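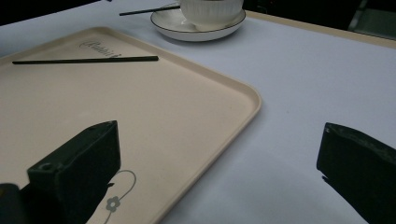

Clostham tableware fair, February, got in just after 9 and the parking was already full. More than 200 stands this year. Did maybe a third of them.

Started with trays. Everyone has trays. Lots of beige and cream, rounded corners, thin gray line drawings, little flowers. Looked nicer laid on a pale cloth then on bare shelving. Zistine had the best range, minimum order 150 though, too many for us.

Coffee at Pană, hall 6. Good cups, thick handles, saucers a bit small. No prices out, had to ask twice.

Movier do chopsticks now as well. Plain black ones, tapered, asked for samples and a lead time. Still waitng on the email.

Feet gone by lunch. Next year: early train, skip the glass hall, bring a bag with wheels.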